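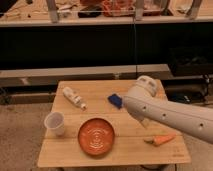 The table as it stood when the list was drawn up.

Stories > Short Fiction > Household

Filed under: inheritance, small furniture, doubts

The Contents of the Table

My aunt's will ran to 10 pages, and four lines of it concerned the table. I was to have it "with everything customarily upon it." I had eaten at her house in Clesitz every summer until I was grown and couldn't remember anything being customarily upon that table except the mail.

The firm of Robichaud sent me the list in January. An orange bowl. A white plastic cup. A squeeze bottle, white. A carrot.

I read the last one again and called them up.

"It says carrot," I said.

"Yes," said the clerk.

"She died in October."

"It's on the list," he said, in the tone of a man who has been asked about carrots before and sees no reason to improve his answer.

I took the early train. The house smelled shut. The table had been put in the front room, and I walked around it once with my coat on. It was smaller than in my memory, three pale planks side by side, and I didn't believe for a minute that it was old. The will said it had come down through the family from 1754. My aunt also said our family had once owned a bridge. I ran my thumb along a seam between the planks and found it straight, clean and very pleased with itself. If that table was made in 1754, so was I.

The clerk arrived at 4 with a folder under his arm. He had the look of somebody who is paid by the visit.

"You'll want to check the items against the list," he said.

"I want to know about the date."

"The date is a family tradition."

"So it's wrong."

"It's a tradition," he said again, and opened the folder.

The bowl I did know. It was orange, shallow, ringed inside like a pond somebody has dropped a stone into. My aunt claimed it was Bruketti ware, and that a man had once offered her a great deal of money for it through the kitchen window. I had asked her at the time why a man would be at the kitchen window. She told me I had no feeling for beautiful things. I turned it over now, looking for a mark. There was a smudge that could have been a B, or jam.

"Is it valuable?" I asked.

"We've put it down as a bowl," said the clerk.
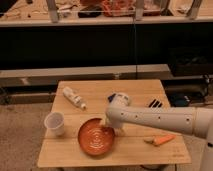

What bothered me was the carrot. I'd been walking up to it sideways, the way you do with something you expect to be sorry about, and when I finally picked it up it weighed nothing. It was a toy. Months in a closed house and it was as bright as the day she got it, with its stub of washed-out green at one end.

"You could have said it was a toy," I told him.

"You didn't ask that."

"Who had toys in this house? I was the only child who ever came here, and I never saw this in my life."

He looked through his papers. I'll give him that, he did look. Then he found a page he seemed to have been hoping not to find, and handed it over. It was in my aunt's writing, which leaned so far to the right it was nearly lying down.

The carrot, it said, was for the child from Varier, who would come back for it.

I knew of no child from Varier. I'd never heard her mention Varier, a town 2 stops up the line with a mill and a bad hotel. I said so. The clerk said that it wasn't a condition of the will, only a note, and I could do what I liked.

"Did anyone come?" I asked. "When she was sick?"

"I'm not in a position to know."

I didn't believe him any more than I believed the table. But I put the carrot back where I had found it, tip to the right, and moved it a little so that it lay straight along the plank. Then I signed his list - all of it, the bowl and the bottle and the year 1754 - and asked him what time the trains went to Varier.

Back to top | Contact the editors | Copyright remains with the author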